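Chamado 655 – Cronometragem: voltas duplicadas e transponder sem leitura
Categoria: Cronometragem / Decodificador
Aberto por: Wagner Meireles
Aberto em: 25 de setembro de 2020
Prioridade: Alta
Situação: Resolvido, em observação

Descrição do problema

Na segunda bateria da Turismo Light, no autódromo de Engelbrecht, o sistema registrou voltas duplicadas para três carros e deixou de registrar voltas do carro 39. O carro 39 completou a prova, os comissários confirmaram pela folha manual, mas no resultado provisório ele aparece com sete voltas a menos.

As voltas duplicadas têm sempre a mesma cara: uma passagem normal e outra menos de um segundo depois. O programa conta as duas. O líder chegou a receber a bandeirada uma volta antes na tela, embora a direção de prova tenha seguido a contagem manual e a bandeira tenha sido dada no momento certo.

Equipamento
Decodificador Erkel, uma unidade na linha de chegada
Laço de indução enterrado na pista, instalado em janeiro
Programa de resultados Cesus, notebook na torre
Transponders Bindum recarregáveis, fixados pelas equipes

O que já foi tentado pelo solicitante
Reiniciar o notebook entre a segunda e a terceira bateria. Sem mudança.
Trocar o cabo de rede entre o decodificador e o notebook. Sem mudança.
Trocar o transponder do carro 39 por um reserva. O carro passou a aparecer, mas com falhas em duas voltas.

Histórico do atendimento

Atendimento, 1ª resposta
Wagner, precisamos do arquivo bruto do decodificador, não do relatório exportado pelo Cesus. O relatório já vem filtrado e não mostra a intensidade de sinal. No menu do Erkel: Memória, Exportar, Tudo. Informe também o tempo mínimo de volta configurado para a categoria.

Wagner Meireles
Arquivo anexado. O tempo mínimo de volta estava em zero. O perfil da categoria foi criado de novo para essa etapa e o campo ficou com o valor de fábrica. Nas outras categorias está preenchido e não houve duplicidade.

Atendimento
Isso explica as voltas duplicadas. Com o campo em zero, o Cesus aceita qualquer segunda leitura do mesmo transponder como passagem nova. Preencha com um valor um pouco abaixo da volta mais rápida da categoria e reprocesse a bateria em Ferramentas, Recalcular. As passagens originais não são apagadas. Elas ficam marcadas como ignoradas e podem ser reativadas uma a uma.

Falta explicar por que o decodificador enviou duas leituras. No arquivo bruto, o ruído de fundo do laço está em quase 400 na escala do aparelho, bem acima do que temos nos registros da instalação. Houve alguma mudança perto da linha?

Wagner Meireles
Reprocessei e a duplicidade sumiu. A classificação dos três carros bateu com a folha manual.

Perto da linha mudou uma coisa: o painel de LED do pórtico foi ligado nessa etapa pela primeira vez, e o cabo de alimentação dele passa pela mesma canaleta do cabo do laço. Não sabia que fazia diferença.

Atendimento
Faz. O cabo de alimentação ao lado do cabo do laço eleva o ruído, e leituras fracas se perdem ou se partem em duas. Faça o teste com a pista fechada, na seguinte ordem:
1. Painel ligado, anote o ruído.
2. Painel desligado na tomada, anote de novo.
3. Painel ligado, com o cabo dele fora da canaleta, anote de novo.

Sobre o carro 39, pedimos a posição do transponder. A altura e a orientação contam muito, e chapa metálica por baixo bloqueia o sinal.

Wagner Meireles
Teste feito. Com o painel desligado o ruído cai para o nível antigo. Com o cabo fora da canaleta também, mesmo com o painel aceso. Passamos a alimentação do painel por cima do pórtico – fica provisório até a próxima etapa.

No carro 39 o suporte estava preso atrás do banco, em cima da chapa do assoalho. A equipe mudou para a frente, com abertura para baixo, e na terceira bateria do treino extra todas as voltas entraram.

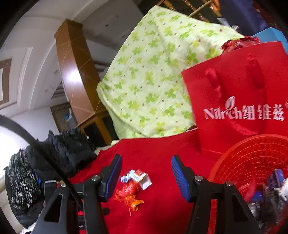 Anexo 2 – garra preta com pastilhas azuis, sobre tecido vermelho.

Atendimento
Anexos recebidos. Para o resultado oficial da segunda bateria, as voltas do carro 39 devem ser inseridas à mão no Cesus, em Passagens, Inserir, com o horário da folha dos comissários. Marque a origem como "manual", para que apareça assim na ata.

Wagner Meireles
Inseridas as sete. Resultado oficial publicado e assinado pela direção de prova. Pode deixar o chamado aberto até a próxima etapa? Quero conferir o ruído com o cabo na posição definitiva.

Atendimento
Mantido em observação. Envie o arquivo bruto do primeiro treino da próxima etapa neste mesmo chamado.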